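Call for Participants: Student Economic Policy Workshop, Kelemen College

Posted Mar 4, 2019

The Priltska Center for Economic Education at Kelemen College is looking for undergraduate students to take part in its summer policy workshop in July. Students from any two-year or four-year college may apply. You do not have to be an economics major, but you should have finished one course in macroeconomics by the time the workshop begins. 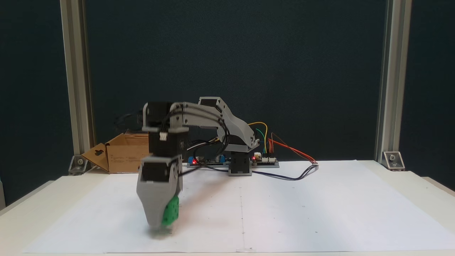
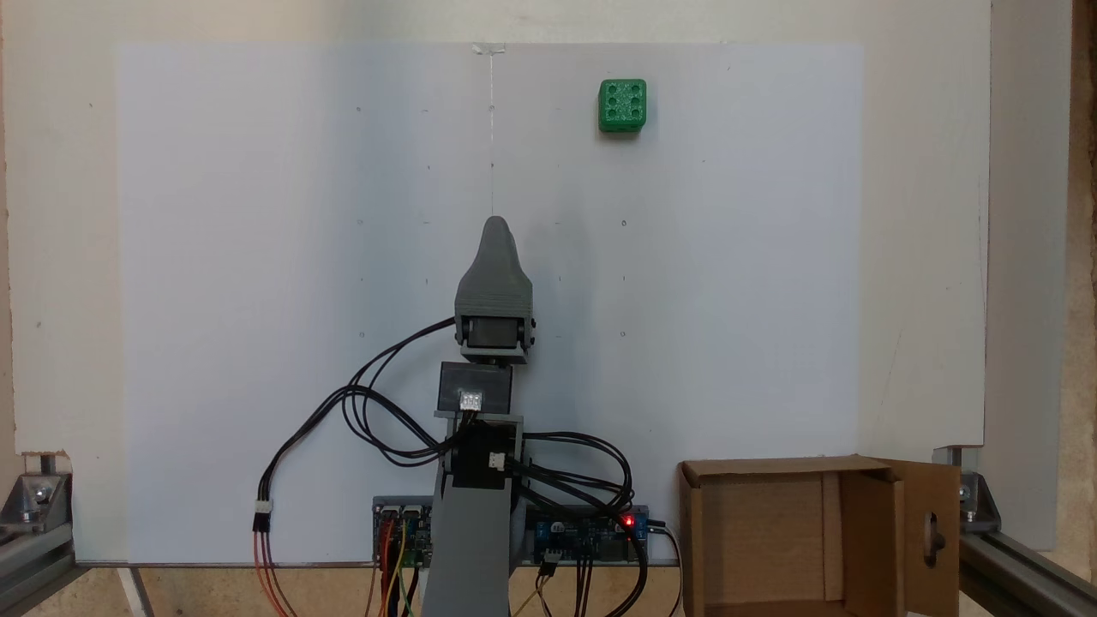
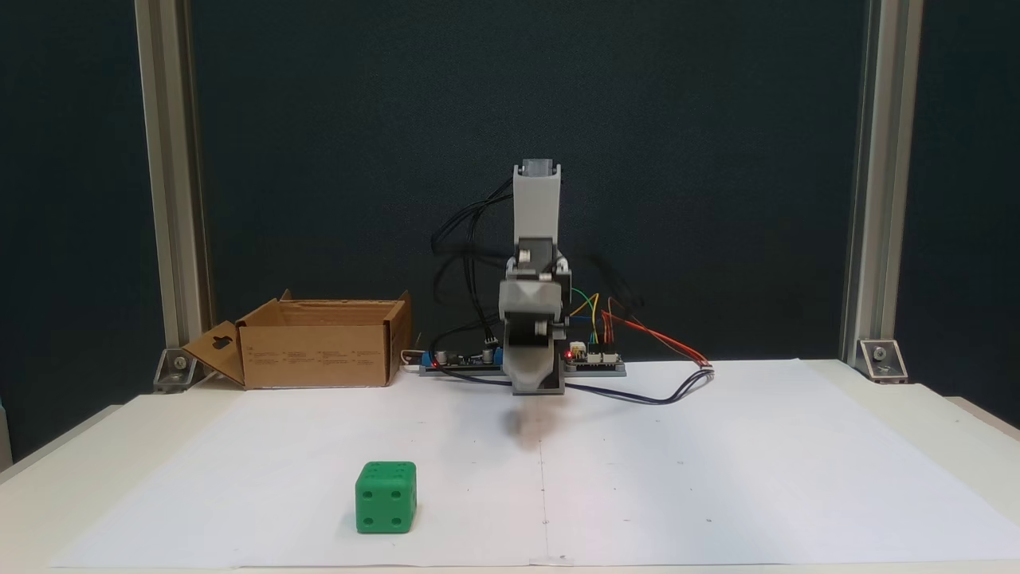
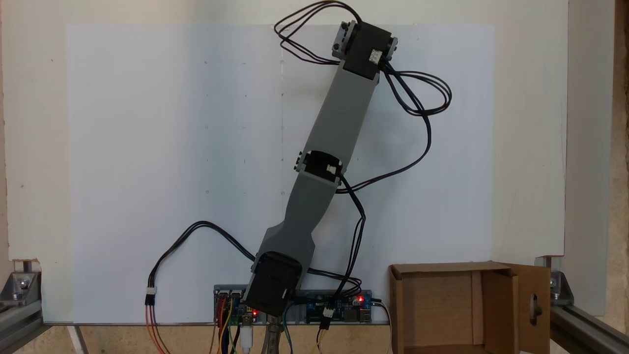
Participants work in teams of four. Each team is given a packet of data on prices, wages, hiring and household borrowing in an imaginary mid-sized economy, and prepares a written recommendation on interest rates. The teams then present to a panel of faculty and working economists and take questions. The packet is new each year and is handed out on the first morning.

The workshop runs for two weeks. Mornings are for lectures and reading. Afternoons are for team work, and the computer lab in Kanier Hall stays open until 9 p.m. for teams that want more time. Attendance at all morning sessions is required. Students with summer jobs should check with their employers before applying, as we cannot hold a place for someone who can only come part of the time.

What we provide

A stipend of $900 per student, paid in two parts — half at the end of the first week and half after the final presentation. A shared dormitory room and weekday lunches. Course materials and access to the Fleltent data library for the length of the workshop. Travel is not covered, except for students coming from more than 200 miles away, who may ask for help with bus or train fare.

The team with the strongest recommendation receives a prize of $2,000, divided equally among its members.

What we ask for

A one-page letter saying what you have studied and which question about the economy you would like to understand better. An unofficial transcript. The name and email address of one instructor who can speak about your work. A writing sample is welcome but not required. If you send one, keep it under five pages.

You may apply alone or as a full team. Students who apply alone will be placed in a team by the Center. Teams do not have to come from the same college, and past teams have often been mixed.

Experience with spreadsheets is useful. No programming is needed. Students who have taken part in the workshop before are not eligible to return as participants, but may apply to be team assistants — ask for the separate form.

Send all materials as a single PDF to the Center's student programs office, with "July workshop" in the subject line. Applications are read in the order they arrive, and the list closes when all places are filled. Applicants will hear from us by email either way.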